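Recycled-plastic filament from the Magbanua lab
28 Jul 2022

Big month for the print room! Arnel Abella and the Magbanua lab have released Grotgate, their open-source filament winder, and the full parts list and firmware are up for anyone to download. It takes shredded plastic, melts it and winds it into spools that run on an ordinary desktop printer. The first public build has already made it through 38 spools, and the diameter held steady enough that we printed a full set of pipette racks from the last one (they look great, a little speckled).
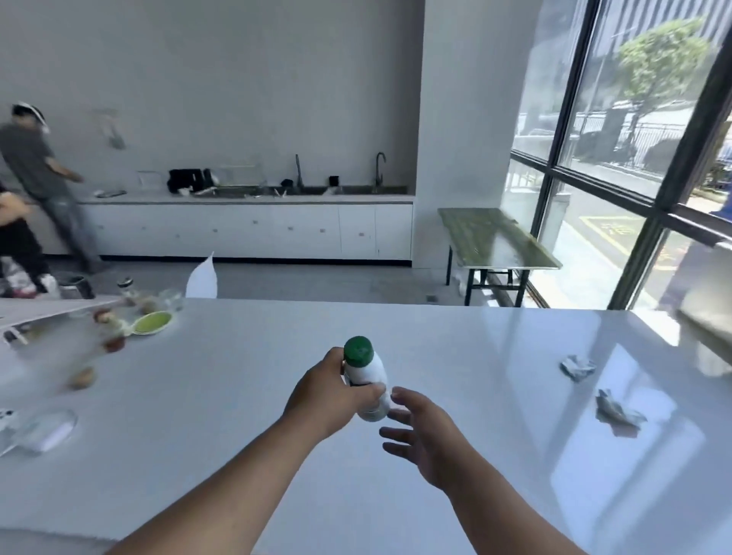
Irov picks up the story

The trade newsletter Irov ran a two-page piece on the winder, with a nice long section on the cooling trough, which Arnel redesigned 10 times before he was happy with it. Downloads of the plans passed 1,000 the same week. We've had messages from a high school robotics club, a bike repair shop and a retired machinist who sent back a much better drawing of the spool clutch. It's in the new release, with his name on it.

Copies of the piece are on the shelf by the laser cutter. Please leave one for the next person!
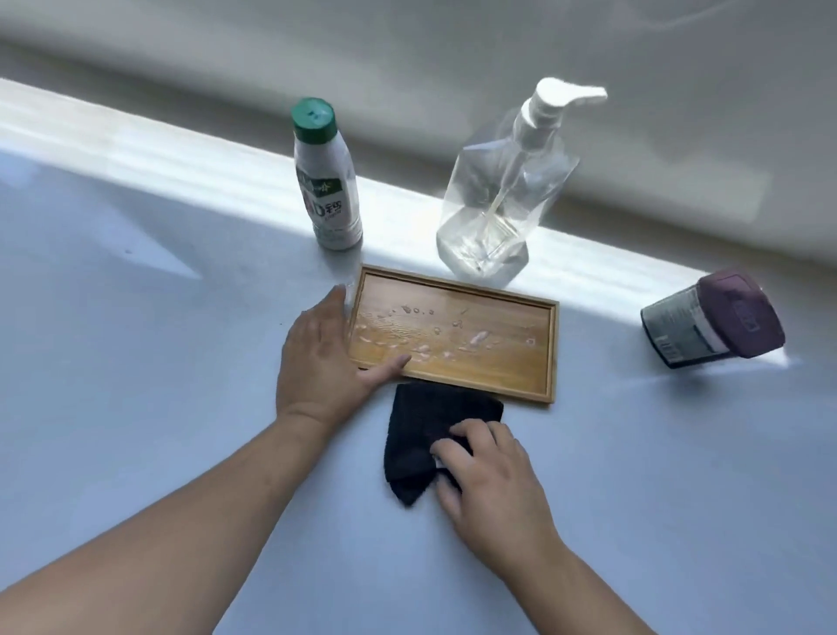
Coming in August

Isus, the lab's slicing add-on for recycled filament, goes into open testing in August. There are 100 places. Write to Arnel if you want one, and tell him which printer you use and what nozzle is on it.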